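Garment Sorter and Folder, Second Shift
Grellus Textile Recovery, Driltwood Building

Posted Wednesday, August 12, 2026
Reference 979
Full time, hourly, on site

Grellus receives used clothing from collection points, grades it, and returns the wearable part to resale. The sorting floor in the Driltwood Building handles 4,000 garments per shift across knits, wovens, and outerwear. This opening is on the knits line: T-shirts, polos, sweatshirts, and light jersey items.

The position reports to the second shift lead. Hours are 2:30 p.m. to 11:00 p.m., Monday through Friday, with a 30-minute unpaid meal break. Overtime is offered in February, when holiday donations clear the warehouse, and is optional.

Duties

Take garments from the infeed table one at a time. Items arrive bunched, often inside out, and sometimes knotted together. Separate, shake out, and turn each item right side out before grading.

Inspect front, back, collar, cuffs, and hem for holes, stains, pilling, and stretched ribbing. Assign grade A, B, or C according to the Uzor grading card. Anything that does not meet C goes to fiber.

Sort by color family. Green and blue are separate bins. A saturated green can read as teal in the folds and look much lighter under direct light, so color is called on a flat, evenly lit area of cloth. Do not call color from a pile.

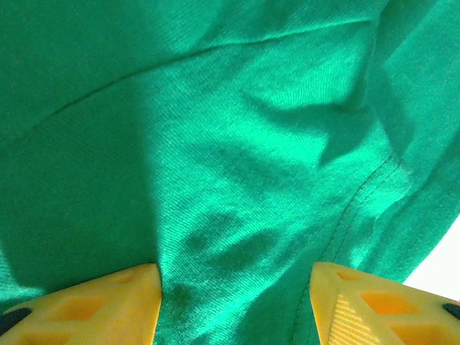 Folding standard

Grade A and B knits are folded to the Jinix board size, sleeves in, collar up, no visible crease across the chest. Smooth each layer by hand before the next fold. Stacks are squared and moved to the outbound rack. Grade C is baled unfolded.

Requirements

Able to stand for a full shift and lift 40 pounds.
Able to tell close shades apart. A short color test is given at the interview.
Able to read care and content labels in English.
Prior laundry, retail, or alterations work is useful but not required.
New hires train for 3 weeks at a reduced quota.

Not part of this job

Mending, washing, and pricing are handled by other departments.

To apply

Bring or mail a one-page work history to the Driltwood Building, Room 372, and write the reference number at the top. State the earliest date you can start. Interviews are held on site and include a half hour at the table with mixed knits. Wear closed-toe shoes. Applications stay open until the position is filled.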